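Water meter readings: frequently asked questions

How do I find my meter?
Most homes in Prandport have an external meter under a small cover in the pavement. Flats built by Hultus have meters in the service cupboard on each landing. The serial number begins with the letter P.

Which digits should I submit?
Submit the black digits only. Leave out the red ones, which record litres. A display of 2463 in black means 2463 cubic metres. Do not round up.

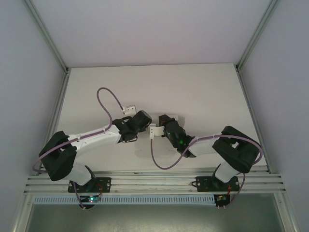 How often are meters read?
Pladico reads every meter twice a year. If the reader cannot reach yours, the bill is estimated and marked with the letter E. You can replace an estimate by sending your own reading within 81 days of the bill date.

My bill is much higher than last time. What should I check?
Turn off all taps and appliances, note the reading and look again after an hour. If it has changed, water is passing through the meter. A leaking toilet valve can waste over 600 litres a day. Leaks on the supply pipe inside your boundary are the owner's responsibility.
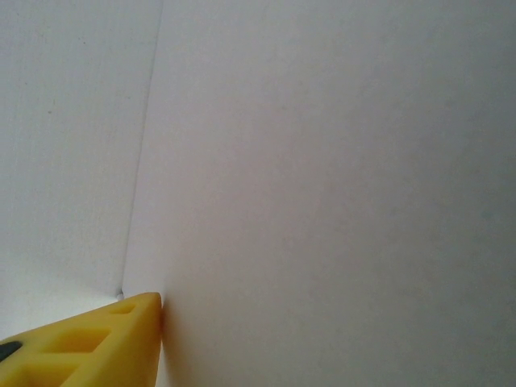
Prandport, June 29, 2022
Accounts in the Zúñiga district have moved to the standard billing cycle. The next scheduled reading is in November. Existing account numbers stay the same, and direct debits do not need to be set up again.

Can I have my meter tested?
Yes. Apply in writing, quoting the serial number. The test fee is refunded if the meter is found to be outside the permitted limits.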